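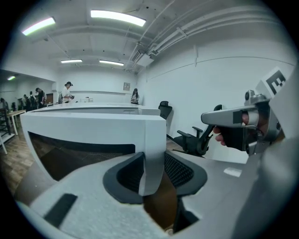
Load Planning for Small Offices: An Interview with Wenceslao Olivares

Wenceslao Olivares has spent most of his working life on the electrical side of office fit-outs, first for a contractor and now for Flodurden, a consultancy that surveys leased space before tenants sign. His work begins with the panel schedule, the list inside the breaker panel door that says which breaker feeds which part of the floor.

"The schedule is usually wrong," he said. "It was right on the day it was typed. Then a wall moved, a tenant left, somebody extended a circuit into the next room, and the list stayed as it was."

His method is slow. He switches off one breaker at a time and walks the suite with a plug-in tester, marking each dead outlet on a floor plan. At the Grekinano building, where he worked in September, one suite had 23 outlets. The schedule showed them spread evenly over the available breakers. In the survey, most of the desk outlets and the kitchenette counter turned out to share a feed.

Olivares considers this the most common fault in converted space. Computers and monitors draw little compared with anything that makes heat, and a circuit that has carried desks for years without trouble can trip within a week once a kettle is added to it.

"People look at the number of plugs," he said. "I look at heating elements, motors and how long each one runs. A laser printer warming up matters to me. A phone charger does not."

He takes his figures from the rating plate on the appliance and reads the input value. With microwave ovens the distinction is important, as the cooking power advertised on the carton is the output, and the draw from the wall is higher. A unit he recorded at Grekinano was rated at 1210 watts input. The tenant had entered it on the equipment list at its cooking power.
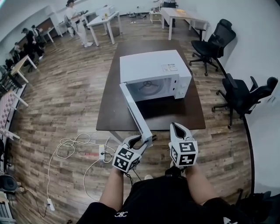 Microwave with two rotary controls, door open.

Duration is the other half of the calculation. Olivares leaves a logging meter on the circuit through a full lunch period, which in the offices he surveys lasts 90 minutes. An appliance used once for a short time hardly shows in the log. The same appliance used back to back by a whole staff, with a coffee maker beside it, approaches a continuous load and should be treated as one.

He prefers a dedicated circuit for the kitchenette and a second one where there is both a refrigerator and a counter appliance. If only one can be run, he gives it to the counter and moves the refrigerator to a lightly used circuit, provided that circuit has no outlets that a cleaner might use for a vacuum.

Power strips came up several times. Olivares does not allow them for anything with a heating element, and he writes this into the survey as a condition. He also asks for outlets to be labeled with the breaker number on the cover plate. He uses Zetix printed labels, mainly for the adhesive, and has no strong view on the brand.
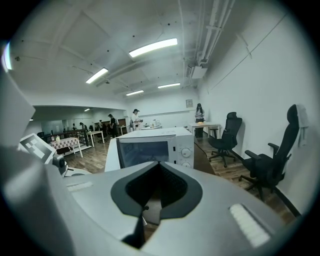 Ngui, commenting on a draft of the Grekinano report, argued that a dedicated circuit is hard to justify on a short lease, and that a staggered lunch would cost nothing. Olivares agreed that it would cost nothing. He left the recommendation in.

"A schedule for lunch is a rule for people, and the breaker does not know about it," he said. "I can size a wire. I can't size a habit."

Asked what a tenant could do without hiring a consultant, he suggested requesting the panel schedule before signing, then testing only the outlets intended for heating appliances. Two people can do this, one at the panel and one in the room. Any work inside the panel should go to a licensed electrician.

The Grekinano report is still with the landlord. Olivares expects the new kitchenette circuit to be approved and the relabeling to be put off until the next tenant.

We use cookies to remember your settings and measure site traffic. By continuing to browse you accept our cookie policy. Accept | Manage preferences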